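Prerside Suspends Garment Handling on Flurnis Cells After Grip Force Fault 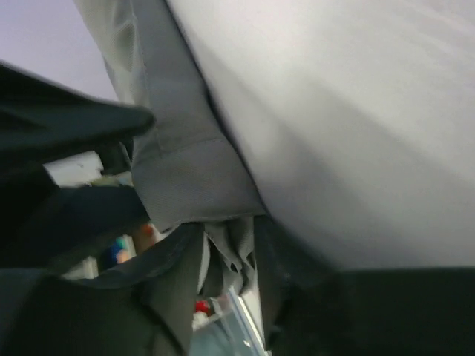
BEKERAU, April 9, 2026. Prerside has stopped fabric handling on 15 Flurnis cells. A fault in firmware 5 can hold grip force above the set limit when a finger closes near a sewn hem. The fault was logged in 53 cycles. No injuries were reported. Operators should keep hands clear and cut power before freeing cloth. A corrected release is in testing at the Younis site.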